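Cleaning Dust Out of a Desktop Computer
Workshop Notes, Wallinport
Mar 26, 2019

A desktop that runs loud in a warm room is usually clogged. Dust collects on the front intake first, then on the fins of the processor cooler, then in the power supply. Cleaning takes under an hour and needs no special skill.

What you need
A Phillips No. 2 screwdriver
A soft brush, one inch wide, natural bristle
Canned air or a small electric blower
Isopropyl alcohol, 90 percent or higher
Lint-free cloth or coffee filters
A shallow tray for screws

Shut the computer down from the menu, switch off the power supply at the back and pull the cord. Press the power button once and hold it for five seconds. Disconnect everything else. Move the case to a bench or a table, away from carpet, and lay it on its side with the removable panel facing up. Most panels are held by two screws at the rear edge and slide back before they lift.

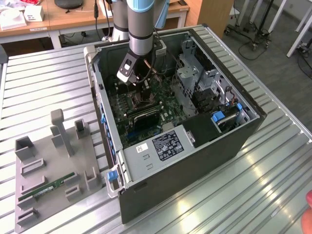
Tower case on its side, panel off.

Touch bare metal on the case before you reach in, and again each time you come back to the work. A wrist strap is better in winter when the air is dry.

Blow from the inside toward the outside. Keep the can upright and use short bursts, with the nozzle about four inches from the part. A tilted can spits liquid. Hold each fan still with a finger while you blow across it. A small fan spun by compressed air can run well past its rated speed, and the bearings suffer for it. Brush the cooler fins along their length, never across.

Filters made of foam or mesh can be washed in lukewarm water with a drop of dish soap. Let them dry completely before refitting – overnight is safest. Do not open the power supply. Blow through its grille from both sides and leave it at that.

Thermal paste
If the cooler comes off, the old paste must be replaced. Warm the machine for ten minutes beforehand, then shut down and unplug again. Warm paste lets go more easily. Twist the cooler gently before lifting. Wipe both surfaces with alcohol until the cloth comes away clean. Leave the processor clamped in its socket while you wipe.

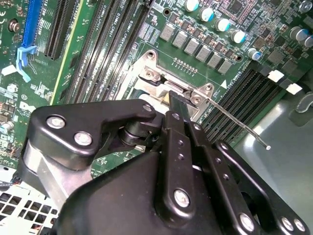

New paste goes on as a single dot the size of a small pea. The pressure of the cooler spreads it. Tighten the screws in a cross pattern, a turn or two at a time, until they stop. Too much paste squeezes out at the sides and is tedious to remove.

Before closing the case, check that no cable touches a fan blade and that the cooler fan is plugged back in. Start the computer with the panel off and watch all fans for a minute. Shut down, unplug, and refit the panel.

Clean every six months in a house with pets, otherwise once a year. September is a good time, before the heating comes on.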